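Gitance House, shared kitchen, second floor
Monthly safety and cleanliness checklist, with comments
Form 283, December
Inspection made on Tuesday, start at 9:40 in the morning

How to read this form: each point has a result (OK, OK with comment, To correct, Not checked). The comment is written by the inspector and stays on the kitchen door until the next inspection. Please do not write on the form itself. There is a page for answers under it.

PART A. ENTRANCE AND FLOOR

1. Door opens fully and closes by itself.
Result: OK with comment
It closes, but slowly in the last part. I have put one drop of oil on the upper hinge. If it is still slow in January, I will ask Brustik to adjust the closer.

2. Way from the door to the window is free.
Result: OK

3. Floor is dry and without loose mats.
Result: To correct
The small mat by the refrigerator has a corner that goes up. Two times I have stepped on it and it moved. Please take it away or fix it before Friday.

4. Fire blanket is in its place and the date is valid.
Result: OK

PART B. SMALL THINGS ON WORK SURFACES

5. Surfaces are wiped and have no sticky rests.
Result: OK with comment
The counter left from the stove was good. Under the toaster there were many crumbs. Please lift the toaster when you clean, it is not heavy.

6. Adhesive tape, string and scissors are stored away from food.
Result: To correct

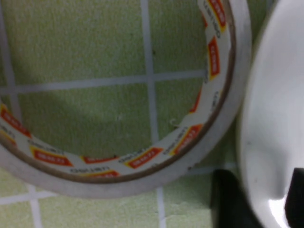 Tape is used in this kitchen to close flour and rice bags, and I have nothing against it. But its place is the second drawer, together with the scissors and the labels. When a roll is lying flat where food is prepared, dust and flour stick to the side of it, and after this the tape does not hold well. Also small pieces can come off. Look at the inside of the ring, low on the right, where a tiny curled scrap is sticking out between the red labels and the open middle. Such a piece can fall in a bowl and it is pale, so you will not see it in dough. Pull it off, throw it in the bin, and put the roll back in the drawer.

7. Bags and boxes of dry food are closed.
Result: OK with comment
One bag of sugar was closed with a clothespin. This is accepted.

8. Knives are in the block or in the drawer, blade down.
Result: OK

PART C. ELECTRICAL

9. Power strip is not overloaded (limit 2,000 watts).
Result: OK with comment
The kettle and the sandwich maker must not run together on the same strip. The kettle alone takes almost all of it. I ask to use the wall outlet for the kettle, as it was written also in the last form.

10. No outlet, charger or cable nearer than 60 cm to the sink.
Result: OK
I measured with the tape measure from the edge of the sink.

11. Chargers are put away when not in use.
Result: To correct
A charger does not belong among plates. If it becomes wet and somebody puts it in the outlet later, it can be dangerous. There is a box for chargers on the shelf with the Nalach sticker, and it has enough space.

12. Dishes and other objects are kept apart.
Result: To correct
Clean plates go in the rack or in the cupboard, and the surface in front of the rack is kept only for dishes which are waiting. Toys go back to the toy basket in the hall.
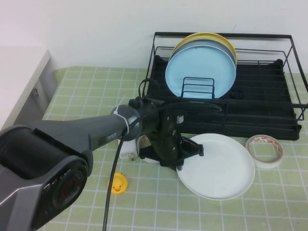
Points 11 and 12: plate in front of the dish rack, with the tape, the charger and the yellow duck on the same surface.

PART D. DISH RACK, SINK AND BASIN

13. Dish rack stands firmly and has no sharp wire ends.
Result: OK
I pushed it from each side and it did not slide. I passed a cloth over the wires and the cloth did not catch.

14. Drain runs free, no smell.
Result: OK with comment
It runs, but please use the strainer. I have found pasta in the drain again.

15. Basin is clean, without cracks or deep scratches.
Result: OK with comment
No crack found. The inside has fine scratches and specks close to the rim, and one small gray mark higher on the bottom. Fine scratches are not a reason to replace it, but they hold dirt more easily than a smooth surface. Wash it with a soft sponge and a little baking soda, and do not use the steel wool. I will compare in January. If the lines become deeper, we order a new one from Pilkington, article 3,117 in the list.

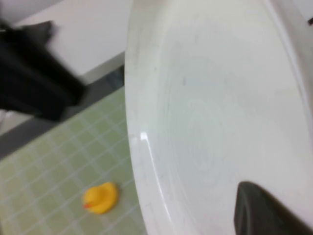
Point 15: inner wall of the white basin, thin scratch lines along the rim.

16. Sponges and cloths are changed this week.
Result: Not checked
There was no date on the sponge bag, so I cannot say. Please write the day with a marker when you open a new one.

PART E. TO DO BEFORE THE NEXT INSPECTION

Mat by the refrigerator: remove or fix (point 3), before Friday
Tape back in the second drawer (point 6), same day
Charger in the box on the shelf (point 11), same day
Duck to the toy basket (point 12), same day
Baking soda for the basin (point 15), on the shopping list already
Date on the sponge bag (point 16)

Inspection finished at 10:25. The key of the cleaning cupboard is back on its hook.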